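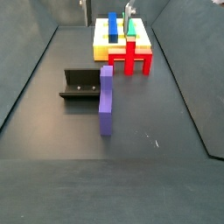 Gestitz Collection of Building Blocks and Teaching Shapes
Gallery

The Gestitz Collection holds 1000 coloured blocks and shaped pieces used in the teaching of form, balance and spatial language. The greater part was assembled by Faustino Galindo, who gave it to the Solís Study Centre on his retirement. The Centre occupies a building completed in 1833, and the collection is kept on the ground floor, next to the reading room. Pieces are catalogued by colour and by outline, and are lent to schools in the district for one term at a time.

The large block. Yellow at the sides and a pale cream on top. Blocks of this size are catalogued as bases and are lent singly.

The upright. A tall, narrow bar in vivid blue, set on end on the left half of the base. Borrowers are asked to store pieces of this shape lying down.

The wedge. A small teal-green piece with an angled top, placed to the right of the blue bar. Shapes with a sloping face are entered in the catalogue under Niravine, the name of the series in which Mr Galindo first listed them.

The red piece. Shaped like a table, it stands in front of the yellow block. Teachers often use pieces of this form when introducing the words "over", "under" and "in front of".

Visiting and loans

The study room is open to visitors by appointment and admits parties of up to five. Schools may borrow four boxes in any one term. Requests for the autumn term should reach the Centre before the end of August. Boxes must be returned with the printed contents list enclosed, and any damaged piece should be wrapped separately and reported to the loans desk.

Page last revised March 16, 2021.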